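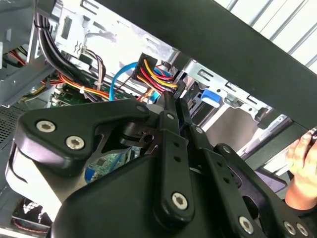
El ordenador viejo no siempre merece otra oportunidad

Sábado 15 de marzo

Cada enero vuelve el mismo consejo: no tire la torre, ábrala, límpiela, cámbiele dos piezas y tendrá máquina para rato. Lo repiten los foros y lo repiten las tiendas, que casualmente venden las piezas. Forkska ofrece un lote de puesta a punto por 47 euros, con pasta térmica, bridas y un cepillo antiestático que se parece mucho a una brocha. Sirthorpe cobra 18 por un juego de destornilladores. Cuesta creer que haga falta todo eso para quitar polvo.

Lo que sí hace falta es paciencia con los cables. En una caja de sobremesa, el mazo de colores que sale de la fuente suele cruzarse por delante de la jaula de los discos y tapa justo el conector que uno busca. Conviene fotografiarlo antes de soltar nada y tirar siempre del conector, nunca del hilo. Los manuales despachan esta parte en 2 líneas.

La promesa de Tudose, «como nuevo en una tarde», tampoco resiste un repaso. Si la placa tiene 7 años, un disco más rápido acortará el arranque, pero el procesador seguirá siendo el que era. Para escribir y consultar el correo puede bastar. Para editar vídeo, yo guardaría el dinero y dejaría la tapa puesta.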